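Black glass cooktop, cloudy patch that won't come off

4 min read
Print | E-mail this page
Shares: 2

Posted by Kosmas Fragkou, 04/09/2021

Hi all, hoping somebody can talk me down. We moved into a place in Prarkstead last month and it came with a black glass cooktop, the first one I've ever had to live with. I grew up on gas and my whole cleaning method was "soak the grates and hope."

So I made a big batch of plum jam (yes, in April, the plums were frozen) and it boiled over while I was on the phone with my sister. I did the thing you're apparently not supposed to do and went at it with a wet sponge while the burner was still on its way down. Most of the jam came up. What I have now is a cloudy, slightly rainbow-looking patch on the back left burner, shaped like a kidney bean, plus one hard little crusty spot near the rim that I can feel with my fingernail.

I've tried dish soap, vinegar, more dish soap, and a paste of baking soda that I left on while I ate lunch. The cloudy part looks better when it's wet and then comes right back when it dries. I also bought a bottle of Flunda cream at the hardware store, but it was $7.00 and the label says "not for first use on older glass" and I have no idea how old my glass is. The previous owners left the manual for the dishwasher and the garage door and nothing else!

Is this a stain, or did I wreck the surface? And is a razor blade really okay? It sounds insane to me.
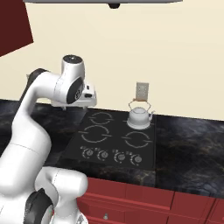

Rhona Gunn wrote back that a patch that vanishes when wet and returns when dry is nearly always residue, and that she'd put money on the glass being fine.

I've had two of these cooktops over the years and I've boiled over onto both of them, so take heart! The rainbow look is usually minerals from hard water, or a film left by whatever you cleaned with last. You've had soap, vinegar and baking soda on there, so my first guess is that a good part of what you're looking at is leftover cleaning. Baking soda especially loves to dry down to a haze.

What I'd do, with the burner stone cold:

Wipe the whole top with plain warm water and a clean cloth, then do it again with a different clean cloth. Dry it with a towel that has never met fabric softener (softener leaves its own streaks, ask me how I know).

Lay a paper towel over the cloudy part, wet it with white vinegar, and walk away for a good while. The vinegar needs time to sit. I suspect you wiped it on and wiped it off, which is what everyone does. Rinse, dry, look at it from the side with a lamp on.

Then the crusty bit. Yes, a razor blade, but in a proper holder, held nearly flat, and pushed away from you. Fresh blade, no nicks. Don't dig with the corner, that's how you get a scratch. Sugar can pit the glass if it cooks on hard, so if you get the crust off and find a tiny crater under it, well, that part is permanent, but it'll still cook just fine. Mine has one and I've stopped seeing it.

I don't know the Flunda stuff, so I'd go by the label and email the company before using it. There should be a sticker with the model number, often underneath or on the side of the cooktop, and you can usually get the manual and the age from that.

And next time there's sugar on it, turn the burner off and get the bulk of it away from the hot area with the scraper and an oven mitt on before it sets. A wet sponge on a hot burner can give you a nasty steam burn, so please skip that one.

Comments (2)

skollholm_kitchen
just use a magic sponge thing. works on my bathtub

Kosmas Fragkou
Update for anybody who finds this later. I did the two-cloth rinse and about half the cloud went away right there, so I guess I was polishing my own baking soda. Vinegar under a paper towel during a whole episode of a baking show got the rest, apart from a faint smudge that only my wife can find. The razor took three tries before I was brave enough to press at all, and then the crust popped off in one flake. There's a little pit under it. I'm choosing to be at peace with the pit. I'm leaving the sponge for the tub, and the Flunda is going back to the store if I can find the receipt. Thank you Rhona!!

E-mail this page | Print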